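# Ketchup bottles on their side: does it do anything?

**kdimitrov** wrote:

My sister-in-law swears you should store ketchup lying down "so it's always ready." I've had the bottle in the fridge door, cap down, for years and never had to wait for ketchup. She says cap down leaks. I say a bottle on its side takes up a whole shelf and rolls into the eggs. Has anyone tested this or is it one of those things people repeat?

**bukola_o** wrote:

I keep mine on its side and I'm not going to defend it as science. My fridge door is too shallow for a tall bottle, that's the whole story. It does roll. I put the mustard in front of it.

**Nustgate** wrote:

Cap down, end of thread. Ketchup is heavy, it goes where the bottom is. On its side it spreads out along the wall and you have to stand there shaking it anyway, so what did you gain?

**oddur_hj** wrote:

> Cap down, end of thread.

Not for me. I had a cap-down bottle pop open on a 4 hour drive to the lake and it got into the bread. For travel I lay it flat on top of everything else in the food bag. Zero leaks so far.

**Nustgate** wrote:

One bottle popped once. Was the cap even shut?

**oddur_hj** wrote:

It was shut when I packed it. Believe what you like.

**hanne.o** wrote:

Can I ask why ketchup is traveling at all? Every rental I've stayed in had 13 half-used bottles of it under the sink from the last people. Buy a small one when you get there or eat what's in the cupboard.

**bukola_o** wrote:

Hanne, you're braver than me. I'm not eating under-the-sink ketchup.

**Udden** wrote:

I did sort of test it. Same brand, two bottles, both a third full. One on its side, one on its cap, overnight in the fridge. Next morning the cap one came out right away. The side one took 10 seconds of tapping. I wouldn't call that a crisis, but I wouldn't call it "always ready" either.

**kdimitrov** wrote:

Thank you! Forwarding this to her now.

**hanne.o** wrote:

Two bottles, one night. She'll say you only did it once, and she'd be right. Also a third full is the easy case. Try it nearly empty, when you'd care.

**Udden** wrote:

I am not buying more ketchup for this.

**solveig_i** wrote:

I'm the one who'll annoy everybody: store it upright, like it came from the store. With a squeeze bottle you give it one hard flick of the wrist and it's all at the cap. People have been doing that forever. I've read 332 kitchen "hacks" by this point and most of them fix a problem I never had.

**Nustgate** wrote:

And then it spits that watery stuff on your plate first.

**solveig_i** wrote:

So shake it. You own an arm.

**Meltton** wrote:

The watery stuff shows up however I store mine. Upside down didn't cure it. I squeeze the first bit into the sink and get on with lunch.

**oddur_hj** wrote:

Back to packing, which I think is the better question. Kastriot, is this for the fridge or a trip? If it's going in a suitcase, put it in a bag with a zip and stop worrying about which way up it is. Suitcases get turned over no matter what you planned.

**kdimitrov** wrote:

Fridge mostly. But we're all going away together in February and she's already talking about how to pack the kitchen stuff, so it'll come up again. I'm voting for Hanne's plan, minus the sink cupboard.

**hanne.o** wrote:

Smart man. Leave the bowls at home too, whatever she tells you.

**bukola_o** wrote:

I'd still bring my own. Flat, in a zip bag. And eat the fruit before you leave so you aren't packing that as well.

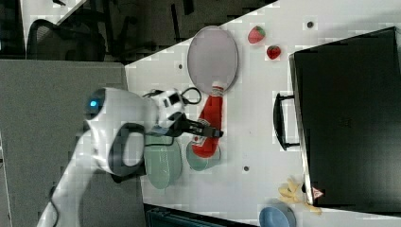 *Ketchup on its side, next to the dishes and a black suitcase. A banana peel and two strawberries as well.*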